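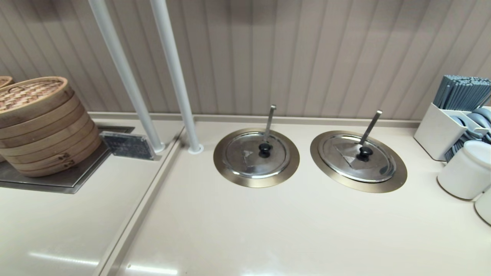
November, 6:40 in the morning

Awake before the alarm again, which I blame on the dumplings. Marwa Hajji talked me into the evening cooking class at Fawzy and then talked me into second helpings, and my stomach has been holding meetings ever since.

Today is day 50 of not buying anything I don't need. I wrote the rule on an index card in September and stuck it to the fridge with a magnet I bought for the purpose, so the thing was compromised from the start. Since then I have lapsed on one umbrella (raining), one secondhand lamp (it looked at me) and a year of the Plarnen language app, which I opened twice. I can now ask for the train station in Portuguese. I live four blocks from the train station and have never been to Portugal.

Last night's lapse was nearly the big one. The teacher mentioned that a person could get a set of bamboo steamers for 48 dollars, and I had my phone out under the table before she finished the sentence. Marwa took it out of my hand. She said I had a pasta machine at home still in its plastic, and did I want to talk about that. I did not.

My own dumplings came out looking like wads of chewed paper. Marwa's had pleats. She claims she has never made one before, and she also claims she has never read my mail, so take that how you like.

Came home and did the budget, since I was feeling virtuous. It turns out virtue has been expensive. I have saved 400 dollars by not buying things and spent 116 of it on the class, plus parking, plus the apron I was told was optional. Then there's the Nustley gym, which has been taking its cut every month since spring in return for letting me know it's there. I tried to cancel online. They want a letter. I own no stamps, and under the rules I'm not sure I can buy any.

Dad called while I was adding things up. He wants to sell the Dellolum, the boat he has not put in the water since I was in college, and wanted to know if I was interested. I said I was on a spending freeze. He said he'd let me have it for nothing. I told him I'd think about it, and then I lay in bed until one looking up what it costs to keep a boat.

Coffee now. Then the dentist at nine, and I still haven't flossed.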